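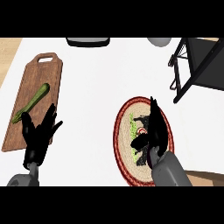

*Issue 7 – September*

**The kitchen that fits in a back room**

Leandro Alcaraz does not own a robot with two hands. What he has is a shelf of motors, one half-finished arm, a desk in the shared workshop in Plerska, and a simulated table where both arms are already complete. On most evenings he works at this table until the building closes.

The project is called Munance. Its goal is modest: two arms which can help a person prepare a cold meal. Alcaraz started with the mechanical part, like everybody in the workshop, and he spent one winter on a wrist that was too weak to hold its own hand. After this he decided to do the work in the opposite order. First he would build the arms in simulation, learn what they need, and only then buy metal.

The simulated kitchen is simple. A white table, a wooden cutting board, a woven placemat with a braided rim, a black chair at the side. The cucumber lies across the board, and the left hand waits near it with open fingers. The right hand has its own work over the placemat, where the food is in small pieces and much more difficult to separate.

"The cucumber is my friend," says Alcaraz. "It is long, it is one object, and you can take it from many angles. A thin slice is another matter. The fingers arrive, and they cover the thing that you want to see."

For this reason he has spent the last weeks on the thumb. In his first version it closed at the same moment as the other fingers, and the slices went under the palm. Now it has a separate command and a slower speed. He runs each change 1,000 times during the night, with the food moved a little every time, and reads the results with his coffee at 7 in the morning. His best night until now gave 700 good grasps. The worst one gave 30, after he had typed a minus sign in the wrong place.

Not all in the workshop are convinced. The members who build the Sirnum cart, two desks away, say that a simulated cucumber never rolls off the table in a surprising way. Alcaraz agrees with them, partly. He has made the friction of the board worse on purpose, and he still expects trouble when the real fingers touch a real skin.

The first printed palm is now on his desk, ordered from Aranda, a small supplier which also cuts the brackets for the cart. The screw holes do not match his drawing. He will drill them again on Tuesday, when the big drill is free.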